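10 October 2019
Pipette check, single-channel no. 178, set to 700 µl
Present: S. Wei (writing), D. Marar on the balance for the second half

Carried on from the August check, which bothered me when I copied it into the register. Pao-chu Fung found 178 delivering 2 µl low at 700 and turned the adjustment up to bring it in. Her readings are tidy, the spread is small, and I don't doubt the weighing. What I doubted was the sheet.

Set-up as follows. Distilled water stood next to the balance overnight in a stoppered flask, thermometer in the flask. Room and water both at 20 °C at the start and again at the end, no drift worth writing down. Zukance balance, internal calibration run, then check weight on and off until it repeated. Weighing vessel is the narrow one with the lid, not the beaker that was used up to last year. Lullis tips, all from one bag, new tip for each series and pre-wetted. Fume cupboard off, door shut, Thitima Thammasiri's shaker off at the wall (she had finished with it).

Evaporation first. Vessel with a little water in it, lid off, tared, reading taken at intervals. Loss 136 µg per minute, steady. With one dispense every half minute that comes to 68 µg per weighing, or 0.07 µl near enough. I have added it back in the worked figures, but it could never account for 2 µl. With the lid on between dispenses the loss is too small to read on this balance.

First series by me. Mean 700.0 mg after the evaporation correction. On the old sheet that is a perfect result, as it takes milligrams straight across as microlitres. Water at 20 °C weighed in air does not do that. The factor from the table is 1.0029 µl per mg, so 700.0 mg is 702.0 µl. The pipette is delivering 2 µl high.

Worked the other way, a pipette delivering exactly 700 µl should put 698.0 mg in the vessel, and 698 is what Pao-chu wrote down in August. So 178 was right to begin with. We adjusted a good pipette because the sheet had no column for the factor. Error per cent is small (0.3) and inside our own limit for this size, so nothing measured between August and now needs withdrawing. It is still an error that all goes one way and we put it there ourselves.

Second series by Deepika, same pipette, same setting. Her mean agreed with mine to the first decimal place, spread slightly tighter. Her hand is slower on the release. I was letting the plunger come up too quickly on the first few and had a bubble in one, struck out and repeated, noted on the sheet.

Points on handling, for whoever does the next ones:

Hold the pipette upright when drawing up. Leaning it over draws in more.
Tip just under the surface, not at the bottom of the flask.
Wait a second after the plunger is fully up before lifting out.
Touch off on the inside wall of the vessel, above the liquid.
Don't grip the barrel between series. Put it on the stand. A warm hand expands the air above the liquid and the volume falls off through the run.
Push the tip on firmly, straight down into the rack, once. Rocking it from side to side distorts the collar.
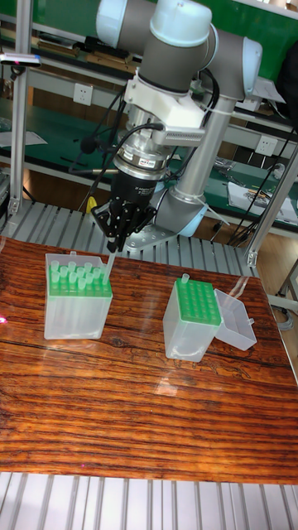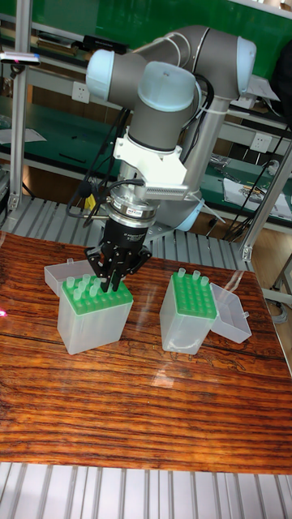
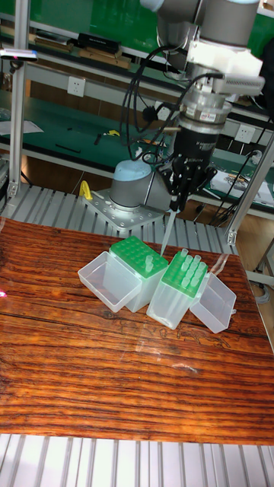 Why is the tip pre-wetted before the first weighing?
The air inside a new tip is dry, and some of the first sample evaporates into it, so the first volume delivered tends to come out low. Filling and emptying the tip a few times to waste makes the air damp, and the readings settle.

I left the pre-wet out for one extra series to see the size of it. First reading low, next one closer, the rest in line with the others. Not included in the mean. Raw weights are on the back of the sheet.

Adjustment. Turned 178 back down with the key and did a short series between each movement. The key moves more than you want at first and there is some slack when the direction is reversed, so come to the final position from the same side each time. Final full series 698.0 mg, which is 700.0 µl with the factor. Adjustment seal replaced and initialled. Also looked at the bottom and the middle of the range with the new adjustment, both inside limits. Sheets attached.

Leak test before and after: full tip held over the flask, no drop formed. Seal and O-ring taken out, wiped, looked sound, thin film of grease, put back. The ejector sleeve is scuffed but does not touch the tip cone.

Sheet. New version has a box for water temperature, a box for air pressure and a column that applies the factor. Pressure matters very little at our height but the table asks for it, so it may as well be filled in. I have left the raw milligrams visible beside the corrected figure. The old version should come out of the shared folder. Washington Tavares has a copy on his own machine and uses it for the Kedville samples, told him by note, not yet answered.

Other pipettes done in August with the old sheet: need to go through the register and see which were adjusted and which only checked. Those only checked can be recalculated from the raw weights, no need to repeat. Those adjusted must be weighed again. Pao-chu says she remembers altering only the larger volumes, which would fit, as on the small ones the difference is lost in the spread.

Au have the multichannel for service. Their certificate gives volumes with the factor already in, so do not apply it a second time when entering their figures. I nearly did.

Balance: slight creep upwards for the first few seconds after closing the door, then flat. Read when the stable mark shows, not before. The level bubble was off centre this morning and I reset the feet. Check it before each session, the bench gets knocked.

To do
Go through the August register, list the adjusted ones
Recalculate the checked ones
Order narrow vessels, the lid on the present one is chipped
Ask Washington about the Kedville sheet again
Repeat 178 at 700 after two weeks' use, same tips, Deepika to do it

S.W.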